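Print this article | E-mail to a friend

Kasun Weerakoon on Løken, fog and the bell in the harbor

Løken is a small stealth game about a lighthouse keeper's daughter who must cross an occupied island at night. It was made by the studio Uvis, which has only 2 people, and it will come out in September. I spoke with Kasun Weerakoon, who designed the levels and wrote most of the story, over a call that began at seven in the morning for him and late in the evening for me. He had a cup of tea and a cold, and he excused himself several times for coughing.

I asked first about the name. Many players on the forums think that Løken is the name of the girl. "No, it is the island," Weerakoon said. "The girl has no name in the game. In the first version she had one, and every guard was shouting it when he saw her. Then I thought, how do they know it? So we removed it, and I had to rewrite many lines."

The game has 6 chapters, and each of them is one night. There is no map on the screen and no mark over the heads of the guards. The player must listen. When a guard becomes suspicious, he stops whistling, and this is the only warning. Weerakoon told me that the whistling gave him more work than any other part of the game.

"We recorded it in my kitchen," he said. "I whistle badly, so the guards whistle badly too. My partner in the studio wanted to hire a musician, and we tried this, but with a real musician the guards sounded too happy. Soldiers who are cold and bored do not whistle like that. So we went back to mine."

Before Løken, Uvis made a puzzle game called Clunis, in which the player repairs clocks in a monastery. It was received kindly but sold little. I asked if the change to stealth was a business decision. He laughed at this question.

"If I was making business decisions I would not make a game without a map," he said. "Clunis was slow, and I like slow games. In a stealth game you are also slow, but you are afraid, and so the time passes quickly. I wanted to keep the same speed of my work and give the player a stronger feeling."

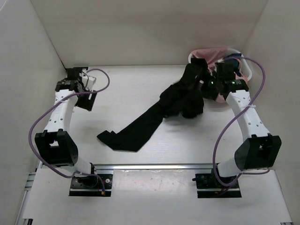

The fear in Løken comes mostly from the fog. It moves over the island according to the wind, and the wind is different each time the chapter is started. A path which was safe on the first attempt can be open to the watchtower on the second. Some people who played the demo complained about it, and I must confess that I was one of them. In the third chapter I had to cross the fish market, and I failed so many times that I put the game away for two days.

"The fish market is too hard, yes," Weerakoon said when I told him. "We have 200 people in our test group, and 181 of them finished the demo. Of those who did not finish, almost all stopped in the market. I looked at their recordings. They were waiting behind the barrels for the fog, and the fog did not come. It is a fault in the design, because waiting should be a good choice in this game. Now, if you wait long enough, the wind will help you a little."

He does not want to say how long is enough. He prefers that the players find it out themselves.

We spoke also about the bell. In the harbor there is a buoy with a bell, and it rings when the waves are high. While it rings, the girl can run and the guards do not hear her steps. Weerakoon took this idea from his childhood near a port, where he and his brother used to come home after the permitted hour. "There was a loose metal gate at our house," he remembered. "We were waiting for a truck to pass on the road, and only then we opened it. Our mother heard us every time. But the idea was good."

The last chapter takes place inside the lighthouse, and it exists in two endings. He asked me not to describe them, and I will keep my promise. I can say only that neither of them requires the player to hurt anybody. In the whole game the girl carries a lantern, a rope and some bread, and the bread is for a dog.

After Løken, the studio will return to an older project, Skesero, which was stopped when the money for it ended. It is a game about smugglers in the mountains, and it may be played by two people together. Weerakoon would not give a date. "I gave a date for Clunis and I missed it. I gave a date for Løken and I missed this one also, one time. For Skesero I will say nothing, and then I cannot miss it."

At the end I asked what he plays himself in the evening. He said that at present he plays only card games with his daughter, who cheats, and that he is studying her methods.

Last updated: September

Comments

marrow_fen: Glad the fish market is getting fixed. I got past it by throwing the bread into the water and running while the dog went for it, no idea if that was intended.

Tildy K.: Will the whistling warning have a visual option? My hearing is not great and I would really like to play this one.

oldgate: Clunis was lovely and more people should have bought it. The third clock still beats me.

marrow_fen: @oldgate turn the small wheel before you open the case.

Print this article | E-mail to a friend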